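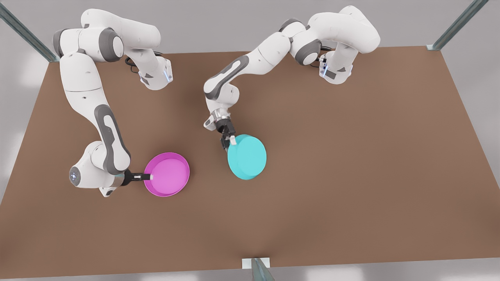

Two round dishes, one big brown table.

Last updated: Jan 2, 2023
By Elīna Rebane
4 min read

So I finally gave up on the dinner party. I mean the proper kind, with the starter that has to be chilled and the main that has to rest and the dessert you're supposed to flip out of a mold while everyone watches you sweat. I hosted three of those last year and I can't tell you a single thing anybody said at any of them, since I spent most of each evening in the kitchen with my back to the people I'd invited.

The last one was in November. I'd picked a braise that needed four hours, which would have been fine if I'd started it four hours before people came, but I'd started it when I got home from work. We ate at ten fifteen. My sister had already filled up on crackers and my neighbor's kid was asleep on the coats. The braise was good! I'd make it again on a Sunday with the radio on and no guests at all.

What I do now is soup. Big pot, on the stove, lid on, ladle next to it, and people help themselves when they feel like it. I've done it every other week since then and it has changed how I feel about having people over, which used to be something like dread with candles.

The rules, such as they are:

Soup, bread, one other thing. The other thing is usually a salad, or a plate of pickles if I forgot the salad. If someone asks what they can bring I say dessert, and I don't ask what kind. One night we ended up with two lemon cakes and a bag of clementines and it was one of the best desserts we've had.

Start time is six. I say six and I mean whenever, but the pot is hot at six. People with small kids come on the dot and leave by eight, and the others drift in around seven, so there's this nice overlap in the middle where the apartment is completely full and somebody is always sitting on the step stool.

No cleaning beyond the bathroom. I'm serious about this one. I used to wash the kitchen floor before company – before! – and then wash it again after. Now I wipe the sink, put out a fresh hand towel and close the bedroom door.

I keep a list of who came and what I made in a little app called Skastum, because otherwise I will serve the same people the same split pea over and over. (I did this. They were very polite.) I tried Flirow first, but it kept wanting me to send out proper invitations with a color theme, and it's soup. I text people the day before. If they can come they come.

The bowls were the one thing I had to sort out. I owned six matching ones, a wedding present from a marriage that has since wrapped up, and they were wide and flat and went cold in a minute. I started picking up singles at the thrift store on Kereama Street, up to a dollar each, and I have a wobbly stack of them now in all sorts of blues and browns. People have favorites. My friend from the library goes straight for a speckled one with a chip in the foot and gets a bit huffy if somebody beats her to it.

As for the actual soup, I'm not a fancy cook and these are not fancy. The one I get asked for most is red lentil, so:

Two onions and a couple of carrots, chopped small, cooked in more olive oil than you think until they're soft and a little brown at the edges. Then garlic, cumin, a spoonful of tomato paste, and let that fry until it smells great. 300 grams of red lentils, rinsed. Enough stock to cover everything by a good few inches. Simmer until the lentils fall apart, half an hour or so, then salt and a lot of lemon. More lemon than that. I blend half of it and pour it back in. Double it if you've got a crowd, and keep the kettle handy, it thickens up on the stove while people are talking.

The bread I buy. I had my bread-baking years and I enjoyed them, but the bakery is two doors down from my bus stop and their rye is better than mine ever was.

A few of you asked after my last post whether it gets awkward when people don't know each other. A bit, at first! But with soup everyone has to get up and go to the stove, and then they're standing there next to a stranger holding a ladle, and somebody says is this the one with the lentils, and off they go. Two people who met at my stove are now sharing a plot at the Jutow garden, and they bring me chard, a frankly alarming amount of chard.

Next one is potato leek, or chard and white bean if they turn up with another bag. I still need to find a bigger lid, the current one belongs to a frying pan and lets out steam on one side, and if anyone has a spare ladle I'd take that too – mine is bent.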